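Flastum Kitchen Project: Gallery

Student project, robotics option, spring term. Supervisor: Halima Bakilana.

The Flastum group programmes a simulated arm to pick up household items from a kitchen worktop and set them down at a given point. All work is done in simulation on the department's teaching machines. Each team submits one controller, which is run on 20 test layouts. The layouts are kept back until marking in April.

Two controllers reached the final stage. Rarkley plans the whole path before the arm moves. Girnon replans at every step and is slower. Over the term the group logged 624 trial runs, 92 of them stopped early by the collision check. Most of the stopped runs came from the elbow and forearm, which the first version of the check left out.

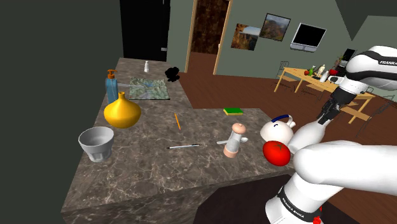 How is a run scored?
One point for a lift, one for correct placement, and a deduction for each item knocked over.

Simulated kitchen, Franka arm at the counter. Tall items such as the soap dispenser and the pepper grinder limit the approach angles. The pencil and the pen call for a low grasp.

Run logs are available from the supervisor on request.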